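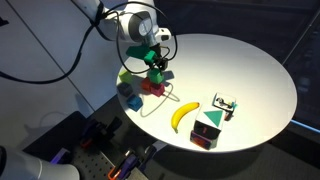
A robotic arm with a black gripper over colored cubes on a round table. A banana and several small boxes share the tabletop.

Budgeting for a manipulation workcell

By Constanza Quiroga
April 26, 2021
9 shares | 2 comments

A manipulation workcell is a robot arm, a gripper, a work surface and the parts needed to run them as one unit. Budgeting for a workcell means estimating the cost of buying it, installing it and keeping it in service. The arm is the item most often quoted, but it is seldom the whole of the purchase.

Cost categories

Purchase plans usually separate fixed equipment from consumables. Fixed equipment covers the arm, its controller, the mount, the table and any cameras. Consumables cover finger pads, cables, cable sleeves and test objects. Cables are commonly underestimated. A cable routed outside the arm bends with every motion of the wrist, and spares are ordered with the first shipment where the supplier allows it.

Grippers are priced apart from arms in most catalogs. A buyer must also allow for the adapter plate, the connector and, in some cases, a software license. Tool changers add a further line and reduce the usable payload.

Test objects are inexpensive. Plain cubes suit early grasping trials; printed boxes and curved items such as a banana are added when the work calls for mixed shapes.

Worked budget

The planning sheet used at the Urkuvville workshop, drawn up by Emiliano Cáceres, lists the following items outside the arm contract, in dollars:

Gripper and adapter: 1209
Table and mounting hardware: 802
Cables, sleeves and spare pads: 513
Total: 2524

Freight and tax are entered on a separate sheet. The arm itself was leased through Muvach — a common choice where the length of a project is uncertain.

Scheduling

Lead times differ by item. Orders are placed in reverse order of delivery time, with the longest first. Floor anchors and power outlets are checked before the mount is ordered.

Comments (2)

Renato Durán: Does the table line include leveling feet? Ours were billed separately.

Alvar Nygård: Please add a section on service contracts. We renew in May and the quotes are hard to compare.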